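Visit to the Zondura workshop, Plullholm
21 August 2025

Denise Treloar and I spent a morning at Zondura to learn how they look after their hand-held grippers. The tools go out to people's homes, where they are used to record the folding and handling of clothes, and they come back to one bench for service. Edgars Lukoševičius runs the bench.

Each gripper has two fingers on black link arms, with soft pads on the inside faces. Edgars changes the pads every 400 recordings, or sooner if the edges start to lift. A lifted pad catches on knitwear, and an operator may not notice until a sleeve gets dragged.

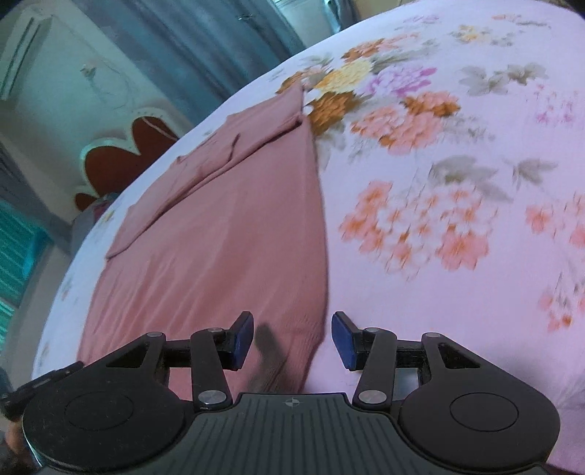 The pivot screws get the most attention. Too tight and the fingers close in steps. Too loose and the tips no longer meet. He sets them by feel, then closes the fingers 200 times by hand and checks the gap again. Lint is brushed out of the linkages first. No oil goes near the fingertips, as it would mark the fabric.

Scratches on the housings are left alone. A cracked housing is replaced, and the tool is calibrated again before it leaves.

Baiba Paju showed us the service log. The oldest tool still in use had 3,026 recordings on it and was on its second set of link arms. Until May the log was kept on paper, and some of the early entries have no tool number.

Denise asked about spares. Screws and pads are kept in stock, but link arms come from Grendport and can take 2 weeks. We were given a pad kit to try at Lapiņa. Fouad Benjelloun has it now and will fit it to our older tool first.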